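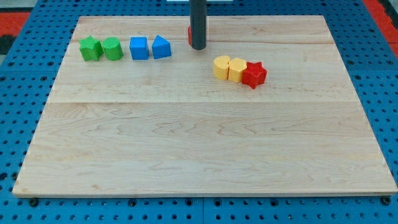 Hirkelow Adult Learning Service: enrolment for the summer term opens on Wednesday at 9 am. Courses begin in April and are open to all residents aged 19 and over. 1/5

The programme includes bookkeeping, Polish for beginners, introductory woodwork and British Sign Language. Evening classes are held at the Olszewski Building, Dirker Road. 2/5

There are 254 places this term. Residents receiving income-related benefits pay no course fee. Please bring proof of address and a recent award letter. 3/5

Renata Grabowska, Head of Enrolment, will be available at the Mustent Library desk until 6 pm for those who prefer to apply in person. 4/5

Requests for large-print forms or an interpreter should be made by telephone, extension 3576. Waiting lists open once a course is full. 5/5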